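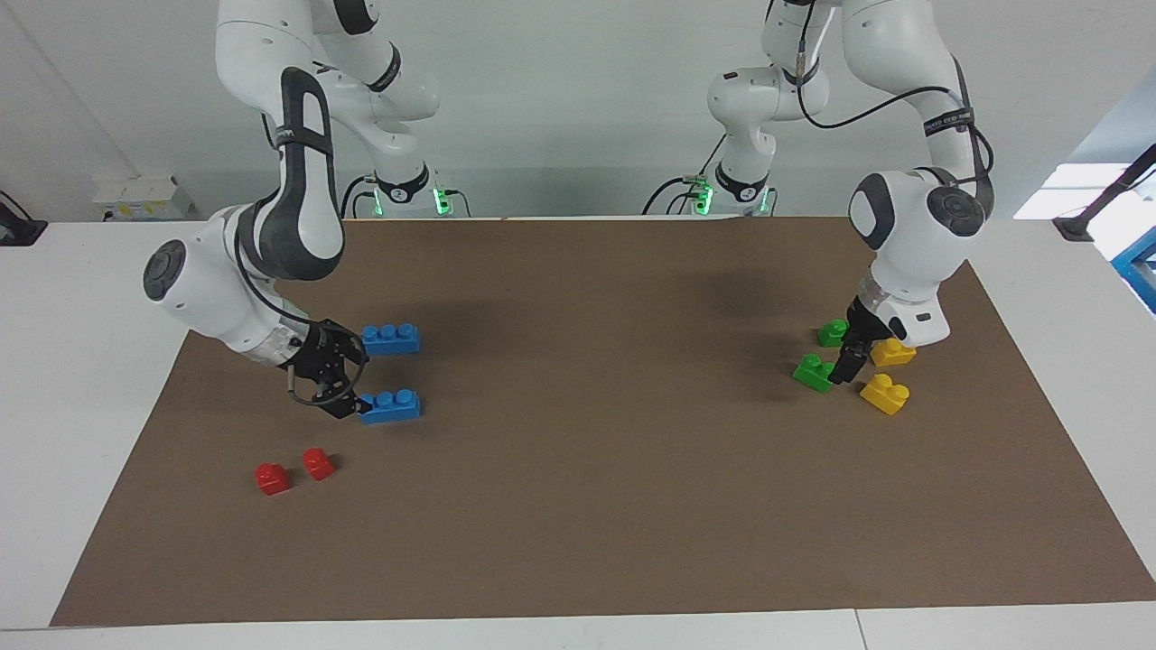

Nazmiye Canpolat has run the open day at Nitora for four years, and she still sets out the toy bricks herself. The two white arms share one brown mat, with blue and red bricks on one side, green and yellow on the other. "People ask why it's toys," she says. "A brick is small and it has to be gripped properly. That's enough of a job."

Visitors came in groups of 18 on 16 June 2022, and each group got five minutes at the table. Zübeyde Altıntaş, who teaches the evening course, took the questions. Most were about speed. "They expect it to be quicker," she says. "I tell them we keep it slow on purpose — you can't follow it otherwise." The next open day is in July.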